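**La pinza suelta el frasco a mitad de recorrido (dos brazos, célula Ketex)**

**tornillo_flojo** escribió:

Buenas a todos. Llevo desde febrero peleándome con esto y ya no sé por dónde tirar, así que os lo cuento a ver si a alguien le suena.

Tenemos una célula con dos brazos enfrentados sobre una mesa de madera, estructura de perfil negro alrededor y una tarea que sobre el papel es una tontería: coger frascos y botes pequeños de la mesa y colocarlos en un estante bajito. Controlador Ketex, y la planificación la hace Pidska. Pues bien, de 300 ciclos que lancé en la última tanda, en 13 la pinza abrió sola con el frasco en el aire. Sin alarma, sin parada, sin nada en el registro. Abre, cae el frasco, y el brazo sigue tan campante hasta el estante y hace el gesto de dejarlo. Con las manos vacías, el tío.

Lo que he probado ya:

- Cambiar las almohadillas de los dedos (igual)
- Subir la fuerza de cierre (igual, y encima me cargué un tapón)
- Bajar la velocidad a la mitad (falla menos, pero falla)

Os dejo una captura de la cámara de muñeca para que veáis con qué tipo de envases trabajamos:

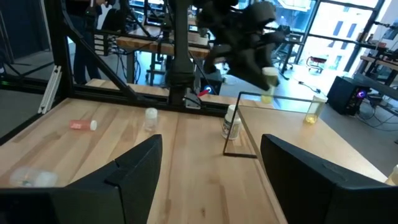 *Vista desde una de las pinzas, con la otra sujetando un frasquito de tapa amarilla.*

Cualquier idea es bienvenida, de verdad. Ya sueño con el ruidito del plástico contra la madera.

---

**mikrolinea** escribió:

Uf, qué recuerdos. A mí me pasó casi calcado y era el cable de la pinza. Con la muñeca muy girada el cable tira, se pierde la comunicación unos milisegundos y cuando vuelve la pinza arranca en su estado por defecto, que en mi caso era ABIERTA. ¿Has mirado qué hace la tuya si le quitas la comunicación en caliente? Ponle algo blandito debajo y prueba.

---

**gruñon_del_plc** escribió:

Yo ahí no veo un problema de cable, veo un problema de agarre. Estáis cogiendo envases lisos, de diámetros distintos y con tapa, y me juego una cena a que se escurren y tú crees que ha abierto. Pasa muchísimo. ¿Tienes la posición real de los dedos registrada o solo la consigna?

Y lo otro, que me parece más serio: si la pinza abre sin que nadie se lo pida, no se trabaja con gente al lado de la mesa. Punto. Hoy es un bote, mañana es cualquier cosa.

---

**tornillo_flojo** escribió:

@gruñon_del_plc tengo solo la consigna, ahí me has pillado. Pero te digo que abre – lo he visto yo a un metro, los dedos se separan del todo. Escurrirse es otra cosa, también se me ha escurrido alguno y se nota la diferencia.

@mikrolinea lo del estado por defecto no lo había pensado, mañana lo pruebo a primera hora.

---

**ana_log** escribió:

Me meto aunque no uso Ketex (lo mío es un Delacroix viejísimo). A mí lo del cable me convence más que lo del agarre, pero ojo con la idea de que "por defecto abierta" sea un error. Hay quien la deja así a propósito para que nadie se quede con un dedo pillado. Si lo cambias a "mantener posición" solucionas los frascos y te creas otro riesgo. Yo lo pensaría dos veces.

¿Puedes subir una foto general, de los dos brazos enteros? Con la de muñeca no se ve por dónde va el cableado.

---

**gruñon_del_plc** escribió:

Discrepo, Ana. Una pinza que suelta carga al perder comunicación es peor diseño en el 90 % de los casos. El atrapamiento se resuelve limitando la fuerza y con un desbloqueo manual, no dejando caer cosas.

---

**ana_log** escribió:

Depende de la carga, hombre. Un botecito de plástico que cae desde un palmo no le hace daño a nadie. Un dedo pillado con la fuerza subida (que la ha subido, lo dice arriba) sí. Pero vale, cada uno en su casa.

---

**tornillo_flojo** escribió:

Haya paz, jaja. Traigo novedades y la vista general que pedía Ana. Fijaos en el brazo izquierdo, en la zona de la muñeca: el cable fino cuelga haciendo una curva casi a ras de mesa. Lo tengo tan visto que ni me había parado a mirarlo. 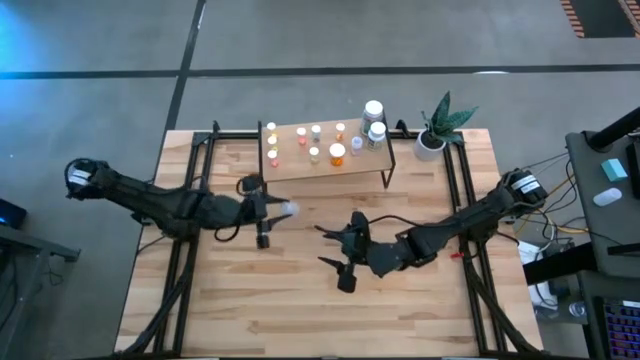 ## Actualización: resultados de la prueba

Vamos por partes:

1. Desconecté la comunicación con la pinza cerrada sobre un bote. Al volver a conectar, abre. Siempre. Punto para mikrolinea.
2. Moví el cable a mano con el brazo quieto, doblándolo junto al conector. A la tercera, pinza abierta y el registro limpio como una patena. O sea que el corte es tan corto que el controlador ni se entera.
3. Sujeté el cable al antebrazo con dos bridas, dejando holgura para el giro, y lancé 200 ciclos. Cero aperturas.

Me queda sustituirlo, porque lo de las bridas es un apaño y lo sé. Ya he pedido uno de repuesto a Darcombe, de los que aguantan flexión continua.

De momento he dejado el estado por defecto como estaba y he devuelto la fuerza a su valor original (gracias, Ana). Y sí, gruñón, mientras no esté el cable nuevo no se acerca nadie a la mesa con los brazos habilitados.

---

**gruñon_del_plc** escribió:

Me alegro, y debo una cena. Pero 200 ciclos con un fallo intermitente me saben a poco. Haz por lo menos otros 300 a velocidad completa. Y registra la posición real de los dedos, por favor, que te habrías ahorrado medio hilo.

---

**mikrolinea** escribió:

Lo de que no salte alarma lo reportaría a Ketex igualmente. Si la pinza se reinicia, el programa tiene que enterarse y parar, aunque el corte dure un suspiro. ¿Tu firmware tiene aviso de rearranque? En el mío venía desactivado, en la pestaña de comunicaciones, abajo del todo.

---

**tornillo_flojo** escribió:

Acabo de mirarlo... desactivado. Madre mía. Lo activo y relanzo la tanda con el cable nuevo puesto, ya os contaré.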